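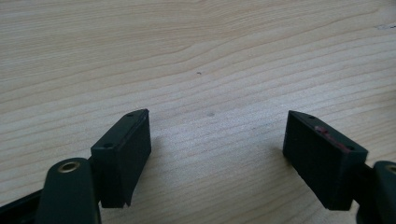

Station Three

The open day at Cloven began at the loading door and ended at station three, where Norbert Fekete had the hand gripper out over the bench. It had two dark pads, two screw holes in each, and a streak of reddish pink along the edge of the right one.

"Jaws open," he said. "Nothing in them."

Tarek Fawzy wrote this down. He had been sent by Solline to assess the equipment and had so far filled one page, mostly with the price of things.

"What is the pink?" he asked.

"It isn't on the drawing."

Fekete explained the procedure. A person held the tool and did the job by hand. The recordings went to the arm in the next room, which did the job afterwards without the person. For the current task the figure was 3000 recordings. They had 39 to go.

"Who did the others?"

"Thiện Lý. She has the steadiest wrist." He nodded at a woman by the window, who was eating a sandwich with her left hand.

Fawzy asked whether he might try. Fekete gave him the tool and set a steel washer on the wood. Fawzy closed the pads on it, lifted it, and put it down 30 millimetres to the right - the distance on the card.

"Will that one count?"

"If the log accepts it."

They waited. The log accepted it. Fekete changed 39 to 38 on the whiteboard, in the same handwriting as all the other numbers.

Through the glass the arm was moving washers from one tray to another. Fawzy watched it for some time. Between washers it paused, and he found that he was holding his own wrist.

"It stops before it lifts," he said.

"Lý does that," said Fekete, and took back the tool.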